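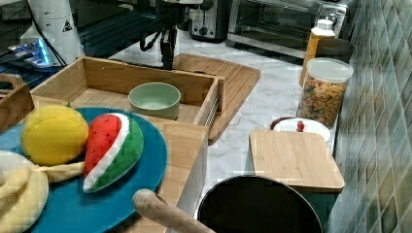
Friday, March 11, 2022

Moved the last of the bench stock from the Abernathy unit to Cikalside this morning. Third home for the workshop, and the first one we picked for ourselves. Two trips with the van, 3 crates left behind for Monday.

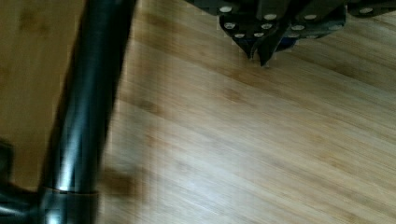
Floor load on the mezzanine is posted at 300 kg. The old plan chest is 400 with the drawers full, so it stays downstairs — empty the drawers before anyone shifts it again. Key for the side gate is on the hook by the meter. Meter read 1129 on arrival.
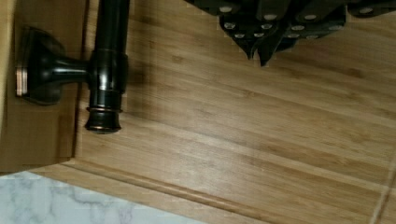
Entered by: workshop lead, Itine

Labels on the Britetti boxes are wrong from the October packing. Go by the marker on the lids. Still to do: change the delivery address, find the kettle, measure the back wall for shelves.

Recent entries
Packing list, Abernathy unit
Cikalside: first visit and measurements
Van hire and parking
Britetti boxes, October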